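Keeping Cut Melon and Other Juicy Fruit

A whole watermelon keeps fine on the counter for a week or more if the kitchen is cool. Once it is cut, the clock starts. Wash the rind before the knife goes in, even if you never eat the rind. Dirt on the outside gets dragged through the flesh.

Cut side down on a plate is not good enough for the fridge. Wrap the face tightly or cut the lot into pieces and use a lidded box. I put a folded paper towel in the bottom and change it after 2 days, when it is usually soaked.

Peaches and plums ripen on the counter, stem end down, not touching. Move them to the fridge when they give a little at the shoulder. Berries should stay unwashed until you want them.

Pineapple can be cut into spears and stored the same way as melon - it lasts a day or so longer. Save the core for a jug of water. 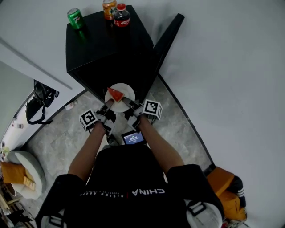

Slices or cubes is mostly a question of who is eating and where. Cubes pack better and need a fork. For the table I cut triangles and leave the rind on, one to a round white plate like the one in the photo, and the pale green edge gives people a handle. A flat plate lets juice run off the side, so go for one with a bit of a rim if you are carrying it outdoors.

Juice on a wooden board should be rinsed right away with cold water, then hot and soapy. Stand the board on its edge to dry. Sticky cabinet doors come clean with warm water and a drop of dish soap. Dry them with a soft cloth, especially dark ones - they show every streak.

Rinds go in the compost, chopped small. Big pieces take weeks and bring flies.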